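Skirholm gripper release fault

The Skirholm gripper release fault was a defect in the control software of two-armed tabletop robots assembled by Dornen. It caused a gripper to open without a command while the other arm was moving. The fault was made public on September 7, 2022, in a service notice covering 537 units.

Background

The Skirholm line consists of two arms mounted on opposite sides of a shared table. Each arm has its own controller, and a software layer named Wileo passes messages between them. The robots were sold mainly to laboratories studying household tasks such as sorting produce and handling kitchen tools.

Cause

Wileo gave each message a number so that the controllers could discard old ones. When the counter started over during a long session, an expired "open" message could be accepted as new. Release 4 of the software shortened the counter, and the fault became much more frequent. Engineer Ruba Awad traced it in July by replaying logs from a unit at the Boutros laboratory, where a held knife had fallen onto the table. No one was hurt.

Awad's test ran 1,105 handovers on the affected release. The gripper opened early in 100 of them, always while the opposite arm was slowing down.

Response

Dornen told owners to stop using blades, glass and hot containers until the update was installed. The corrected release uses a longer counter and clears the message queue whenever an arm stops. It also asks the operator to confirm any opening command given while the gripper is under load.

Ghassan Chidiac, who reviewed the notice for a trade newsletter, argued that the emergency stop needed attention as well. On early units it cut power to both grippers, so pressing it could also drop the object. Dornen later supplied a spring-held brake as an optional part.
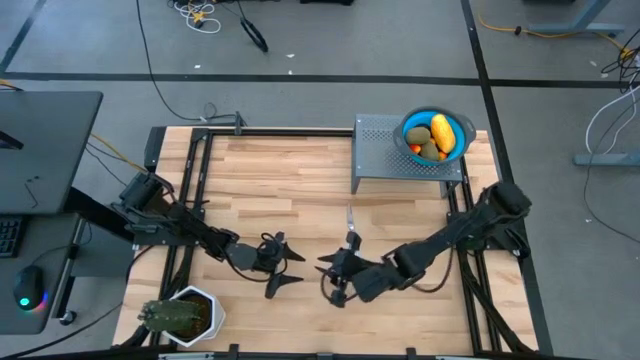

Can the fault occur when only one arm is in use?
The fault needs messages from a second controller, so a unit running with one arm disconnected in Wileo is not affected. Switching an arm to standby does not disconnect it.

See also

Handover (robotics)
Protective stop
Sequence number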